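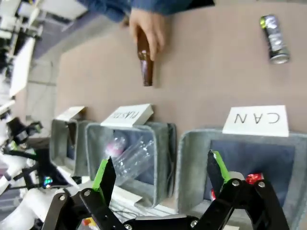

## 3.2 Sortieraufgabe im Studierendenprojekt

**Abbildung 4:** Sortiertisch mit drei Filzbehältern, Blick vom Handgelenk des Arms. Die Schilder »CAN« und »PLASTIC« stehen aus dieser Richtung auf dem Kopf.

Beim Sortieren wollte ich im Kurs eigentlich ganz brav mit festen Startpositionen anfangen, aber das war uns schnell zu langweilig (und dem Modell wohl auch!). Also durfte bei Bistidier jede Gruppe die Flaschen und Dosen hinlegen oder anreichen, wie sie wollte – Abb. 4 zeigt eine braune Glasflasche, am Hals gehalten. Insgesamt kamen so 371 Durchläufe zusammen, 70 davon habe ich für den Test zurückgelegt. Glas machte uns den meisten Ärger, vor allem wegen der Glanzstellen, und ich habe dafür die Greifkraft zweimal neu eingestellt. Die zwölf Durchläufe mit abgebrochener Aufzeichnung zähle ich in Tabelle 2 gar nicht erst mit.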